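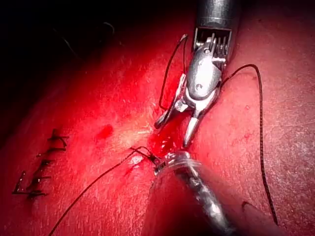 Workshop Tips: Keeping a Suturing Bench Going When Every Stitch Gets Recorded

Updated 1st August

I've been looking after the stitching bench at Saarela for a while now, and people keep writing to ask how we get through so many demonstrations without losing our minds (or all our thread). Most of what I know is plain housekeeping, the kind of thing you'd pick up in a sewing room or a butcher's kitchen. So I've gathered it all up. Some of these are mine, plenty are Raili Koivisto's, and the one about the tea towel came from a reader in Dernwood.

Thread first

Use black thread on red tissue. I tried a lovely violet one in March because it was on sale, and under our lights it went to mud. Both the person driving and the model have to find that strand again and again, and black is the easiest thing in the world to find.

Cut your lengths before you start, the whole session's worth, and lay them over the back of a chair or a towel rail. Ours are cut a bit longer than a surgeon would like. You do end up with a long tail wandering off down one side and another one drifting toward the corner, but I like having that in the recordings! A learner that has only ever seen tidy thread goes to pieces the first time a loop rides up over the wrist of the instrument.

Don't pull snipped bits out of the way between every stitch. Clear them when you change the tissue. I used to be terribly fussy about this and Raili broke me of it.

Thread off the reel has a memory. Run it between damp fingers twice and let it hang.

The tissue

Keep it cold until you need it and bring out one piece at a time. Cover what's waiting with a wet tea towel, wrung out hard. (Thank you, Dernwood! I'd been using plastic wrap for ages and it left shiny flat patches.)

A spray bottle of salt water lives on the left of the bench. One light puff, wait a moment, then start recording. If you spray in the middle of a stitch you get a big white glare right where the needle goes in, and it moves when the tissue moves. A little shine is fine, you'll never get rid of it all, but I tip our lamp until the brightest patch is off to one side of where I'm working. It creeps back. I tip it again.

Don't mop up every drop of red, either. Dab when you truly can't see the entry point and leave it otherwise. Wet work is what the thing is supposed to learn.

Working the jaws

Warm up off the record. I do one throwaway row on an old scrap, usually with the radio on, before anything counts.

Open the jaws only as wide as the job wants. New people fling them wide open every time, and then the model does too, and it looks like a pelican.

When you hand the thread from one instrument to the other, pause with both holding it. A slow breath is plenty. Jarmo Heinonen hums a bar of something, which is fine as there's no sound on our recordings. Those little pauses make it so much easier to chop a long session into steps afterward, and I can tell at a glance whose session I'm in by how long the pause is.

Work down the row in one direction and leave the finished stitches where they are. We do short rows of five and then move to a fresh stretch.

Keep your fumbles

This is the tip I get the most grumbling about. If you drop the strand, pick it up and carry on, and keep the recording. Mark it "fumble, recovered" and that's all. We had 1,947 stitches logged before we sorted them properly, and the ones I was most pleased to find were the messy ones where someone got a knot in the wrong place and worked it loose. What I do throw out is anything where a hand came in to help. Those go in a folder called Bin and I empty it at the end of the week.

Write the label right after the row. I once left 44 of them until the next morning, and I'm still not sure about half.

Our labels are short:
good
good, slow
fumble, recovered
fumble, gave up
thread broke
lens dirty

Raili wants a seventh for "tail too short." We're in talks.

Cleaning up

Cold water for anything bloody, always, towels included. Hot sets it. A soft toothbrush gets into the ridges and little pulleys at the wrist, and a wooden toothpick does the hinge between the jaws. Check your own manual before you soak anything, as the shaft on ours mustn't go under.

Wipe the lens with a proper lens cloth and keep that cloth in its own jar with a lid. Somebody dried a mug with ours once and we had streaks all through a session.

Take a break after roughly 60 minutes, even if it's going beautifully. My stitches start leaning after that, every one a bit more than the last, and then I've taught the machine to lean.

Still looking for

A better bench mat! The Zinberg one slides and the Sudness one smells odd when it's wet. If you've found something that grips and can go through a hot wash, do write in and tell me.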